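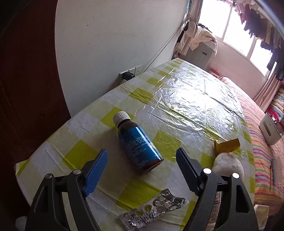
Quezada Bout Records

Round-by-round results from amateur and semi-pro boxing and kickboxing cards, typed up from paper scoresheets. Maintained by Aslak Sjögren. Last updated May 11, 2021.

What's in it

The main file is bouts.csv, with 1,704 rows, one per bout. A second file, fighters.csv, has 443 rows, one per fighter. The two join on fighter_id. Both are UTF-8 with commas as separators and a header row.

Columns in bouts.csv

bout_id: unique, never reused
venue: Uveck or Latbridge
discipline: boxing or kickboxing
red_id, blue_id: the two fighters
rounds_scheduled, rounds_fought
result: red, blue, draw, nc
method: points, ko, tko, rtd, dq
scores: one field per judge, separated by semicolons, red corner first

Columns in fighters.csv

fighter_id, stance, height_cm, reach_cm, home_gym

Reach is blank for most kickboxers. The Latbridge cards never recorded it. Please don't fill it in from height — an earlier version did that and the numbers were bad.

Sources

Scoresheets from Uveck were scanned and then typed by hand. Latbridge sheets were entered straight from paper. Where the winner announced in the ring didn't match the judges' totals, the announced result was kept and the row was marked with mismatch = 1 in flags.csv.

Known problems

Weights are not included. The sheets mix pounds and kilograms and often don't say which.
2 fighters share a name and a home gym. They have separate ids, but their early bouts may be swapped.
Knockdowns were only written down at Uveck.
"rtd" was entered as "tko" on the older Latbridge sheets. These have not been fixed.

Loading

The Lunora script reads both files and checks the ids:

python lunora.py --bouts bouts.csv --fighters fighters.csv

It needs Python 3 and pandas. It stops at the first id it can't match and prints the row.

Corrections

Open an issue with the bout_id and, if you have it, a scan of the sheet. Corrections sent before November go into the next release.

License

CC BY 4.0 for the data, MIT for the script.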